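Visit Report: Household Task Robotics at the Petek Laboratory, Grerkstead

Prepared for member organizations of the Giltau Home Services Association

In April, a delegation from the Association visited the Petek laboratory in Grerkstead. The visit was arranged at the request of members who operate cleaning, laundry and residential care services and who had asked for a plain account of what robots can and cannot yet do in an ordinary home. The delegation had 13 members, drawn mainly from operations and training departments.

The program began at 9:30 a.m. with a short welcome and a safety briefing. Visitors were asked to leave bags and coats in the lobby and to remain behind the floor markings whenever the arms were powered. The remainder of the morning was spent in the work area, where laboratory staff introduced the project known as Gremulum. Its purpose is to teach pairs of robot arms the small chores that fill much of a household worker's day: picking up cloths, sorting them, putting them away, and tidying around objects that should not be knocked over.

The work is done at tabletop scale. Cloths of several colors and a potted plant share a single wooden table with two arms, and a blue tray serves as the place where sorted cloths belong.
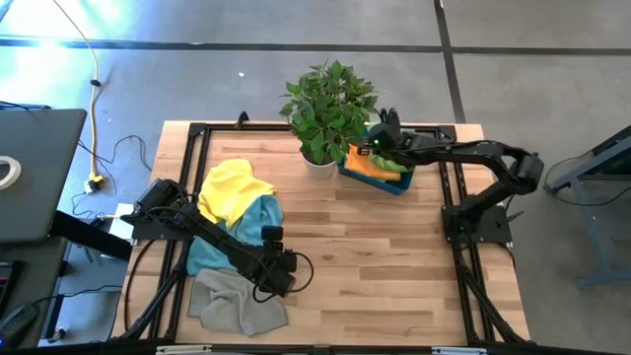
Can a robot of this kind take over the folding and sorting of household linens today?

Only in part, and only under supervision. Staff told the delegation that sorting a few cloths by color into a tray is within reach on most attempts, while folding to a standard that a paying customer would accept is still a research problem. Cloth changes shape each time it is touched, and the arms must work out afresh where its edges and corners lie.

The project library held 1,712 recorded attempts at the time of the visit, of which 400 concern cloth handling alone. The delegation was informed that failed attempts are kept along with successful ones, and that both are reviewed before a new training run begins. Several visitors observed that this resembles the way new laundry staff are coached, although a new employee generally needs far fewer repetitions.

Attention was also given to the wrist cameras. A camera placed close to the gripper gives a near view of the material being grasped, but a soft cloth can fill much of that view and hide what lies behind it. Members who have trained staff to make beds or clear tables will recognize the difficulty. A person feels the edge of a cloth without looking at it, and the grippers used here have no comparable sense of touch.
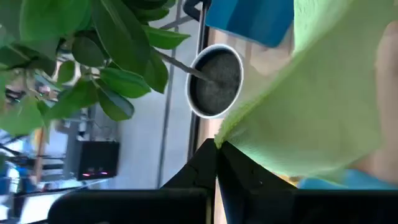 Plants, Pots and Other Delicate Items

The second part of the program dealt with objects that are easily damaged. Household workers are routinely asked to move a plant, wipe beneath it and return it to its place, and the delegation had specifically asked about this chore.

According to staff, the main difficulty lies in judging how firmly to hold. A soft fabric planter gives way under pressure, and its weight hangs below the point of the grip. Two black gripper fingers can hold such a planter by its upper rim above the table, but a secure hold is only the beginning. The planter must then be lowered without tipping and released without dragging on the leaves. The laboratory treats the lift and the release as separate skills and evaluates them separately.

Questions from the delegation were practical. Members wished to know how the arms would manage on a cluttered windowsill, whether spilled soil would be noticed, and who would be held responsible for a broken pot. The first two were answered with caution – neither has been tested outside the laboratory. The third was acknowledged to be a matter for employers and insurers.
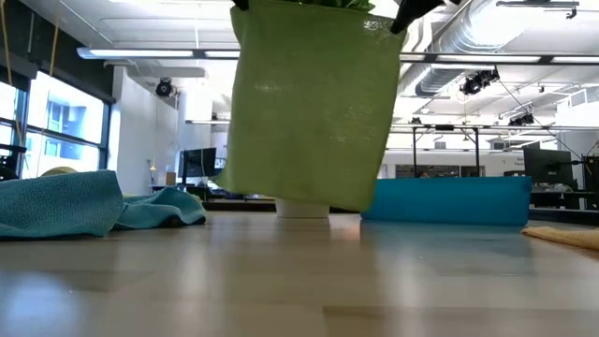 Report by the Training and Standards Officer
Giltau Home Services Association

Speed was the final subject before lunch. Staff made no claim that the arms match a trained worker, and they advised against comparing the two on a single chore. A household worker moves from the linen to the plant to the kitchen counter without being told where one job ends and the next begins. The arms at Petek are set up for one task at a time and remain fixed in position.

The delegation agreed on two points to be passed on to members. Organizations should not alter staffing plans for the coming year on the expectation that machines of this type will be available for residential work. Laundry operators with a fixed sorting station may nevertheless wish to follow the cloth-sorting work, which was the part of the program closest to a shop-floor setting.

Petek has offered to receive a second delegation once the folding trials have been extended to full-size towels. Members who wish to attend should notify the Giltau office in writing and state which household or laundry tasks they would like to see attempted. Places will be assigned in the order in which requests are received.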